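Visit report: Roltivance packing hall, Tollberg
Wed 25 August

The bus left us at the wrong gate, so the first thing we saw of Roltivance was the back of it: pallets, a smoking shelter, and a sign asking drivers to switch off their engines. The company ships spare parts for kitchen appliances. It has 257 people on the payroll at Tollberg, 63 of them in packing, and it opened the hall to visitors for one afternoon to show what it calls its "assisted packing" plan.

I went because I have heard this talk before. In April I sat through a similar one at Mostyn, where the slides were better and the lunch was worse.

The tour began at the manual lines. Packers stand at waist-high benches, pull a carton, drop in the part and the paperwork, tape it, and push it on to the belt. Our guide said the hall sends out 2527 parcels on an ordinary day. She also said that no one would lose a job to the new equipment. When a man from our group asked whether that was in writing, she said it was "the clear intention." I wrote that down word for word.

What has changed already is the pace board. Each bench now has a small screen showing the last hour's output against a target. Management says the screens are there to find out which tasks are worth automating. The packers I spoke to during the coffee break saw them as a stopwatch. One woman told me she used to swap benches with a friend halfway through the shift to rest her shoulder. The system logs you to one bench, so she has stopped – the swap shows up as a drop for both of them.

The arms are kept in a side room, away from the lines. They are table-sized and work in pairs, and the plan is for them to take over small repeated motions. A trainer sits with them for most of a shift. Two packers have moved over to this work and both said they liked it better than taping. Neither had been given a new job title or a new rate of pay. 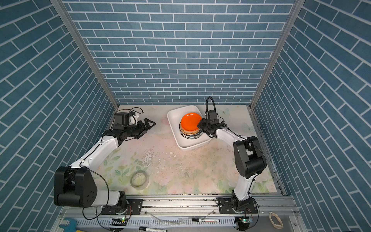
Questions from the floor

We had 30 minutes, and most of it went on money. The machine in the side room had one gripper next to an orange button in a white tray and a roll of clear tape lying between the arms, and someone asked the fair question of how far that is from a packed carton. The answer was that buttons and tape are simple things to learn on. Fine, but a packer at Roltivance handles hoses, glass shelves and bags of screws in the same ten minutes, and we were given no date for any of those.

Nor did we get a straight reply on breaks. If the arms do the easy items, the people get the awkward and heavy ones all day long. Brekska, the contractor behind the plan, has promised a study of this. It will be done after the first line is installed, which seems to me the wrong way round.

I would go again in a year, mainly to see if the swapping of benches has come back. Visitors should bring ear plugs and use the front gate on the north side.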